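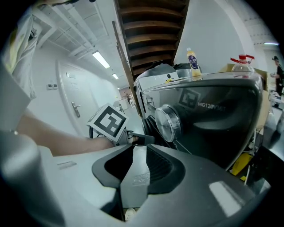 Minutes — Gripper Practice Working Group, Monday, Goltimcombe

We use cookies to improve your visit. Accept | Settings

Present: Chukwuemeka Ezeani (chair), Olumide Igwe (minutes), two from Girncombe, who had read the draft and wished it known.

1. Markers. Rule 4 stands: the cube on each hand-held gripper stays uncovered, sleeves included. A proposal to define "sleeve" took 12 minutes and was withdrawn.

2. Bottles on machines. The draft says surfaces are to be cleared before a take. Mr. Ezeani asked whether "cleared" meant cleared. Agreed that it does. Bottles, gloves and open boxes go on the list by name.

3. Cables. Power strips to be kept out of the walking line. Girncombe wanted a 40 cm gap, Mr. Igwe preferred 30. Carried at 40, with one sigh recorded.

4. Two-handed work. Both grippers stay in front of the body on the approach to a machine. Wording approved after the removal of "gracefully".

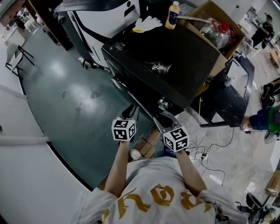 Item 4: two-handed approach, both marker cubes showing.

5. Breaks. Operators to stop after 10 takes. Mr. Igwe to tell Ondix — by email, this time.

Next meeting in February. Rule 7 deferred again.

Recent items
Afolabi checklist, second draft
Comments on Rule 7
Minutes, previous meeting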